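Nevthorpe Household Board > Storage and Sorting > Everything comes out of the drawer, then what?

Started 2023-06-11

driftwood_pan
We have one drawer in the guest room that has been collecting stuff since we moved in. Packets, wrappers, small soft toys, things that came free with other things. My system is to dump it all on the bed and sort it there. My sister-in-law says this is how you end up sleeping on the couch. Is there a better surface, or do I just need to be a better person?

mottled_hen
Floor. Always the floor. On a bed everything rolls into the low spot where you're sitting and you sort the same packet four times.

kilnside
Disagree with hen. I'm 58 and the floor and I are no longer on speaking terms. The bed is the right height and it has a built-in deadline, namely bedtime.

mottled_hen
The deadline is fake. You shove it all in a bag at 11 and put the bag back in the drawer. Ask me how I know.

oatsandends
Both wrong, use the dining table. Also buy a divider. I got the Lokberg one with the sliding walls and it's held up fine, though the walls slide when you don't want them to as well.

driftwood_pan
The dining table has the Sutanto sewing machine on it, which has its own thread on this board and I'd rather not go into it.

kilnside
If you do use the bed, put a plain sheet down first. I lost a hearing aid battery on a patterned quilt for 2 days.

driftwood_pan
Too late on the plain sheet, I'm afraid. I have the checkered cover on and I've already started. The crinkly plastic is the worst of it – I can't bring myself to throw a wrapper out without checking inside, and there's never anything inside. The plush stays whatever you people say.

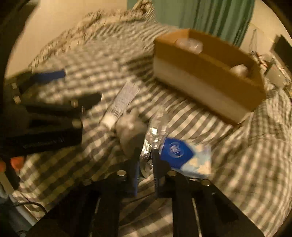

oatsandends
Soft things and wrappers should never share a pile, that's my one rule. The plastic gets tucked under the plush and you find it again in June of some other year.

mottled_hen
Still say floor. But fine, do plastic first. It takes up the most room and deserves it the least.

kilnside
Seconding plastic first. Flat packets can stand on edge in an old Irkiveck tea tin if you don't want to pay for sliding walls.

oatsandends
They don't slide that much.

driftwood_pan
Plastic first, then. I have until bedtime, which hen tells me is fake.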